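4.3 Positioning the Mutell gripper over an open computer case

1. Switch off the computer at the wall and lay the case with its open side facing the arm.

2. Set the arm speed to 30 per cent. Do not exceed this value while the fingers are inside or above the case.

3. Bring the gripper towards the drive carrier until the carrier and the motherboard are both in the wrist camera view.

Caution: An open CPU socket is easily damaged. Keep both fingers clear of it at all times.
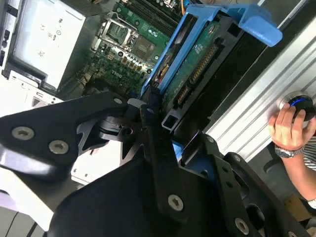 Nabila El Fassi wrote from the Patotero site that 30 per cent was still too fast for her operators near the memory slots, and asked for a lower setting. Release 16 of the Prutlow software therefore permits 15 per cent - see section 4.5.

4. Check that the finger screws are tight before the first grip of each shift.

5. Set the grip force to 53 and close the fingers on the carrier handle.

Note: The grip force must not be set above 75 for plastic parts.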